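The county budget fight, week three

I went to the county meeting in Devley again. The question is still the same one they had in December: whether to put money into the public health office before flu season is over, and how much. The commissioners who want the full amount say the office is short of nurses. The ones who don't say the last grant hasn't been spent yet. Both are right, as far as I can tell from the papers.

I read the whole packet beforehand. It lists 1,709 home visits for the year, and the staff want to add up to 600 more.

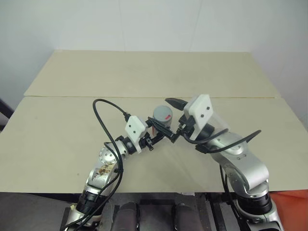 Nga Hứa wrote in to say that the visit numbers leave out Modton, which keeps its own records, and that any plan based on them will come up short on the east side. I hadn't known that, and I've asked the clerk for the Modton records.

The debate itself went on until after 9 p.m. Most of it was about whether the money should come from the reserve or from the road fund. The road people were there early and got the good seats. One commissioner wanted to cut the request by 200 visits and vote that night – the chair said no, the notice hadn't covered it.

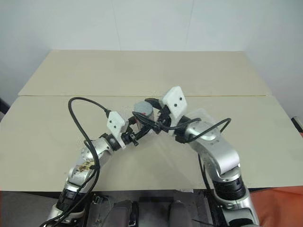 After that they took public comment, three minutes each. A man from Galtard spoke against touching the road fund. Two nurses spoke for the full request. The vote was put off until the next meeting, and the reserve figures are supposed to be posted before then. I'll put up the link when I have it.

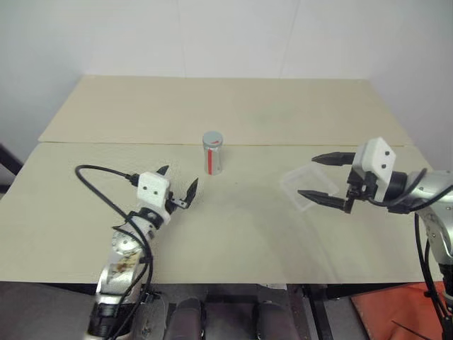 Small can on the tabletop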